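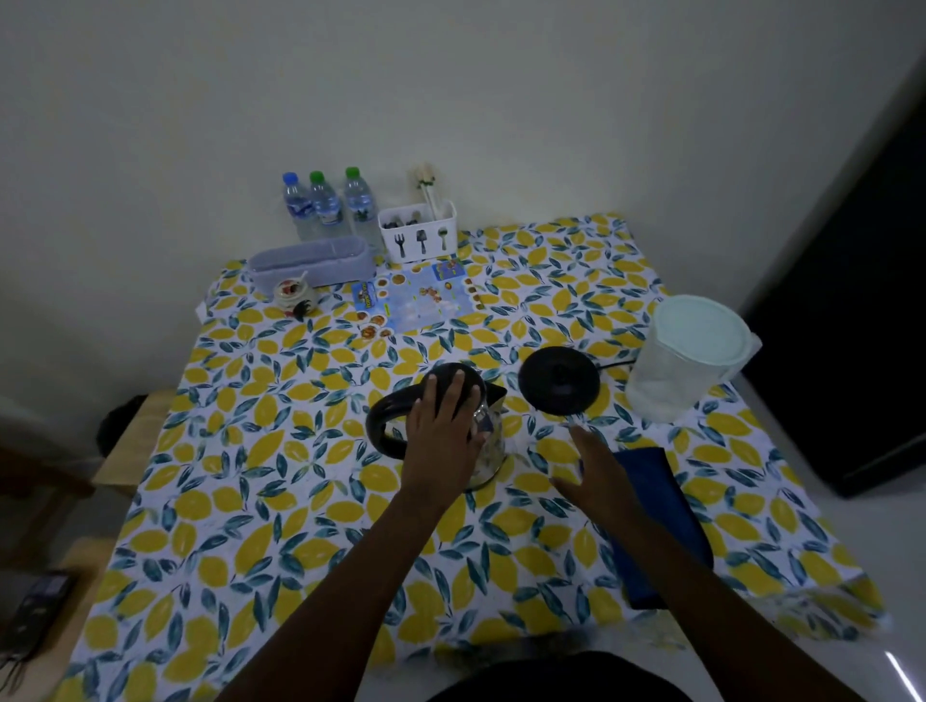 Sumaiya Talukder
Writer, reluctant gardener, keeper of this blog

Aug 25, 2022

I have been trying to learn to sleep. At my age you would think I'd have the hang of it, having practised nightly since birth, but in August I found myself awake at all hours, listening to the fridge and going over a conversation from 1998 in which I called my geography teacher Mum.

So I did what people do and bought an app. It's called Lundero and it costs more than a takeaway. For this a man with a very slow voice tells me to imagine a meadow. I don't know who picked him. He sounds like someone reading a will. By the time he gets to the stream I am wondering whether I paid the water bill, and then I have to get up and look.

The app also gives you a score. My first night I got 38. It doesn't say out of what, and I lay there the next night trying to work it out, which brought me down to something worse. 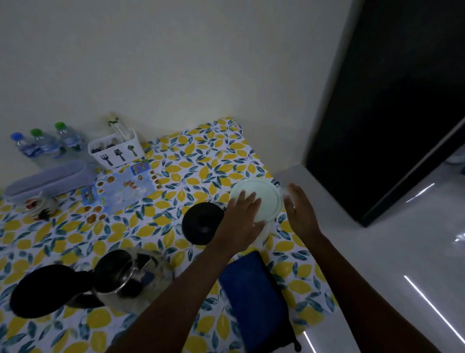

My friend Mechthild Zwahlen sleeps like a dropped coat. She once slept through a fire drill at a hotel in Slanina and came down to breakfast asking why everyone was in slippers. I asked for her secret and she thought about it for a good while and said, "I get tired, and then I lie down." She ought to charge for that.

She did suggest counting backwards from 300 in threes. I am bad at sums, so this was less restful than she'd hoped. I got stuck at 247, which any child could tell you isn't in the three times table, and had to go back to the top to find where I'd gone wrong. I was wide awake by then and quite cross.

After that came the pillow. The Wodorell has a dip in the middle for your head and two raised bits for your regrets. The leaflet says to allow a settling-in period but doesn't say which of us is settling in. I gave it a week. My neck now clicks when I reverse the car.

What has helped a bit is a dreadful book. It's a history of canal tolls, close to 1000 pages, bought at a jumble sale for the cover. I have read the opening chapter nine times. I couldn't tell you a single toll. Last night I was gone before the second paragraph and woke at six with the lamp on and a page stuck to my cheek.

Lundero gave me a 41 for it.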